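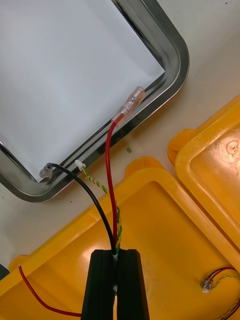

Insulated spade terminal beside the rounded corner of a metal-framed panel.

How to crimp spade terminals on low-voltage wiring

This tutorial explains how to put insulated spade terminals on thin wires, so that you can connect and disconnect a small device without soldering. I wrote it after rewiring the control box of a Drotik fan, but the steps are the same for most low-voltage work. Do not use it for the wiring in your walls.

What you need

A ratchet crimping tool for insulated terminals. I use an old Zaugg tool, which I bought in a shop in Amville.
A wire stripper.
Terminals that fit your wire and your tab.
Fine-stranded copper wire.

Before you start, switch off the device and remove the power supply or the battery.

Step 1. Choose the terminal

The color of the sleeve tells you the wire range. Red or pink is normally for the thinnest wire, blue is for medium and yellow is for the thick one. The width of the tab is a separate question and the color does not answer it. Measure the tab with a caliper.

Ollwood sells a mixed box with 400 terminals (their part number is 1793). For me this was too many of the large ones. If you know already which size you need, buy only this size.

Step 2. Sort the parts

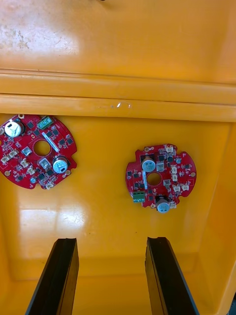 Keep the electronic parts apart from the wire scraps during the whole work. One short strand of copper can lie across two contacts and make a short circuit later, and it is very difficult to find. A deep plastic bin is good for bare boards, and on a yellow-orange floor like this one the red round boards are still easy to see. Dust is also a problem, so wipe the bin first with a dry cloth. Cut and strip your wires on another table if you have one.

Step 3. Strip the wire

Remove only as much insulation as the metal barrel is long. Look at the strands. If some are cut or bent back, cut the end off and strip again. Twist the strands lightly – if you twist too hard, they become a thick bundle and will not go in well.

Step 4. Crimp

Put the terminal in the jaw with the matching color mark. Close the tool by one click, so that it holds the terminal, then push the wire in until the insulation stops at the barrel. Now press until the ratchet opens by itself.

Step 5. Test

Pull on each wire by hand. If it moves in the sleeve, cut the terminal off and use a new one. A second crimp on the same terminal is not reliable. In my box there were 118 connections, and 78 of them I had to make new, so I did the pull test directly after each crimp and not at the end.

Push the terminals straight onto the tabs and write a label on every wire before you close the cover.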